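4.3 Recording a demonstration with the hand-held gripper

This section covers recording by hand. For demonstrations by remote control, go to section 4.4. The steps assume that the Flomell recorder is installed and that the station has passed the check in section 3.

Before you start

Clear the tabletop of anything that is not part of the task. Roll sleeves above the wrist so that they cannot cover the marker plates. Both plates must be clean; wipe them with a dry cloth only. Alcohol lifts the white markers.

1. Connect the cables to the gripper and switch on the recorder. Wait until the status line reads READY.

2. Hold the gripper over the middle of the table with both hands and keep it still for two seconds. The recorder stores this as the start pose.

3. Enter the task name and the operator name. Names may contain up to 40 characters. Spaces are converted to underscores.

4. Press Record. Open and close the gripper once, fully, before you move toward the object. The software uses this movement to line up the jaw signal with the video.

5. Carry out the task at an even pace. Move the gripper as the arm would move it — no quick wrist flicks, and no turns beyond the joint limits listed in Appendix B.

6. At the end of the task, return to the start pose and press Stop.

7. Play back the recording. If the tracking bar shows red for longer than two seconds in one stretch, delete the recording and repeat from step 2.

Record at least seven good demonstrations of each task before training. Change the position of the object between recordings.

Note: A failed grasp does not spoil a recording if the operator recovers and completes the task. Mark it as "recovered" in the list. Do not trim it.

Note: Recordings made with firmware older than the October release store the jaw signal in a different unit. Convert them with the Oron import tool before mixing them with newer files.

CAUTION: Keep fingers away from the jaws while the gripper is closing.

CAUTION: Do not pull on the cables to gain reach. Stop the recording and move the object closer.

Procedure checked at the Skostavden site by Viorica Papadopoulos, 21 November 2023. Report errors in this section through the support form, and include the recorder log. 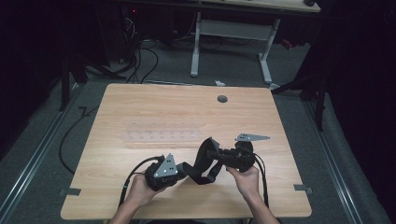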